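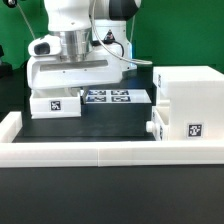 ## Kunent Opens Secondhand Housewares Store in Melevar

MELEVAR, August 17, 2025 – Kunent has opened a secondhand housewares store at 50 Auer Street, in the former shoe shop next to the post office. The store is called Retell and sells used dishes, cookware, lamps, linens and small furniture.

Retell takes donations at the rear door during opening hours. Items should be clean and in working order. The store can't accept mattresses, car seats, paint or large appliances. Donors who need a receipt should ask for one at drop-off.

A trial sale held in the same building in July drew 166 shoppers and sold 829 items. Glassware and table lamps went first. Kunent signed a lease on the space shortly afterward and kept the shelving left by the previous tenant.

Most items are priced under $50, and prices are marked on colored tags. The tag color shows the week an item went on sale. After four weeks the price is cut in half – after six, the item is moved to the free shelf by the entrance.

Parking is available behind the building, with the entrance on the alley side. Larger pieces can be held for two days with a deposit.

Retell is open from 10 a.m. to 6 p.m. and closes at 3 p.m. on public holidays. Press inquiries can be left at the front counter.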